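From: Akihiko Amano
To: plernstead-desks
Subject: Re: [plernstead-desks] Pen storage, again, sorry

Mitsuko Yokoyama wrote:

> I know we did this in December and I know how it ended. But I have now
> been through a mug, a zip case and the Vastbridge carousel (the one with
> six compartments that spins when you breathe on it) and I still find pens
> in the bread bin. I am about to give up and order the Rarnevmont drawer
> unit, 900 mm wide, which would mean moving the radiator or possibly the
> house.
>
> Two questions. First, does a tray work, or do things just migrate out of
> it? Second, Akihiko, you mentioned you'd gone over to a butcher-block top.
> Does the pattern drive you mad when you're hunting for a pencil? My
> current one is plain white and I can lose an eraser on it for a week.
>
> Mitsuko

Mitsuko,

Do not move the radiator.

I'll take the wood first as I have opinions there and only excuses on the other thing. The top is made up of joined strips, some tan, some pinkish, some brown, and I was warned by a man at the Sasaki showroom that it would look "busy." He then tried to sell me a gray one. Two winters in, I can report that it is a table. Black pens show up on it very well. Brown pencils do not, and I once accused my sister of taking one that was lying eight inches from my hand.

From low down, with your chin practically on it, all you notice is that the boards run in long lines and your eye wants to follow them to the other end.
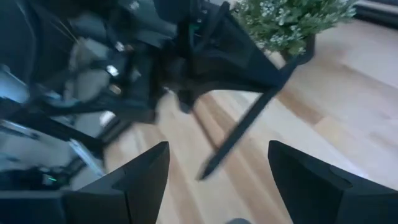 Table top, looking toward the plant.

The plant stays at the back edge. People on this list have told me that plants and paper don't mix, and those people are right, and I have the wavy copy of the Vastbridge catalog to prove it. But a desk with no plant looks like somewhere you go to be told about your mortgage. Put it at the rear, water it in the sink, and accept that some of it will end up in your stapler.

As for finish, I use plain oil, wiped on thin with an old T-shirt and wiped off again before I've had time to admire it. My first coat went on like gravy and stayed tacky long enough to collect a receipt, which I can still partly read when the light is low. Message 3479 in the archive has the long version, including the argument about wax. Please don't restart the argument about wax.

Now, trays. Yes, they work, and yes, things migrate. Mine is gray with rounded corners and a rim just high enough to stop a pencil that isn't really trying. What I like about it is that I can see the bottom. A mug hides everything but the ends, so you pull out four dead ballpoints before you get to the one you want, and then you put all four back. I did this for years. I believe some of those ballpoints were older than my car.

What I don't like about it is me. The tray asks for one small act, lifting the hand over the rim, and I manage it about as often as I floss.
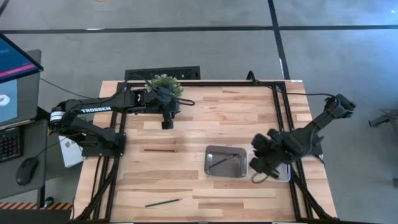 Tray: one in. Table: two out.

The clear container next to it is the overflow, and I'd suggest you get one too. See-through is the point. Anything with a lid and solid sides becomes, in my house, a place where tape goes to retire. I had a handsome tin once and found 47 paper clips in it, all linked together, and no memory of the evening that produced them.

So if you want a recommendation:

Skip the drawer unit. 900 mm of drawer is 900 mm of bread bin.

Get one flat tray, smaller than you think you need. If it's big it fills up with batteries.

Put it on the side of your writing hand. Mine spent a month on the wrong side because it looked nicer there, and for that month I kept pens in my shirt.

Throw out the dead ones first. I know you. You have a highlighter from the Plernstead library reopening and it hasn't made a mark since the mayor let go of it.

And give the carousel to somebody you don't see often.

If you want to look at the wood before you commit to anything, come by some afternoon after 3. Bring the eraser and we'll see how long it takes to lose it. I also still have half a can of the oil, and you're welcome to it if you bring your own T-shirt.

Akihiko

P.S. Whoever borrowed the long clamps, I need them back before the shelf comes down by itself.

--
plernstead-desks mailing list
To unsubscribe, send a blank message with "leave" in the subject line.

This archive uses cookies to remember your sort order. Accept | Settings

Contact the list owner | © Plernstead Desks list and its contributors | Back to top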